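Wandon Fruit Bowl and Tray Set
Sold by Tratau Kitchen & Table
Item 443

We have been fond of the Wandon set ever since the first samples landed on our desks one wet November, and I'm so pleased it is back in the shop for good! It's a bowl and a tray, made to live together on the worktop, and it suits the sort of house where people wander in and help themselves to a piece of fruit on the way past (ours is very much one of those).

The bowl is deep enough for a proper week's shop and wide enough that the soft things needn't sit at the bottom under the apples. Kiwis do especially well in it. Buy them firm, leave them out next to a banana, and give them a gentle press near the top each morning until they yield a little. 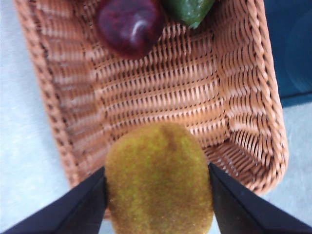 A kiwi, fuzz and all.

The glaze was mixed for us by Dae-han Hong, who has been making tableware for Peñalver for years and who was wonderfully patient while we changed our minds about the colour. He sent 6 test tiles, we loved 3 of them, and we argued happily over those until he chose for us. The tray has a low lip to catch drips and stray grape stalks, and you can carry the whole lot to the table in one go.

If you like to keep peppers and avocados apart from the sweeter fruit, a basket alongside does the job nicely. 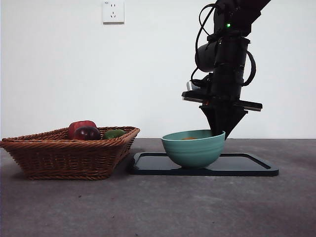 Looking after your set

Wash the bowl by hand in warm water, or put it on the top rack if life is busy. The tray only wants a damp cloth. Please don't leave either to soak overnight, and do dry the foot of the bowl before you put it back.

Where to keep it

A cool stretch of worktop away from the hob and out of strong sun is best. Leave a bit of room behind it too, so you can still get at the plugs for the kettle.

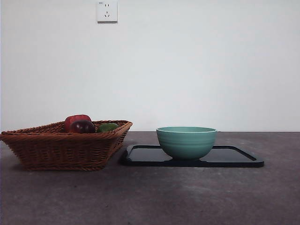
White wall, grey top, socket within reach.

Delivery

Sets are packed in Sunix paper wrap, with no plastic at all. The next batch leaves us on 15/07/2025, and you're welcome to order now and have one put by.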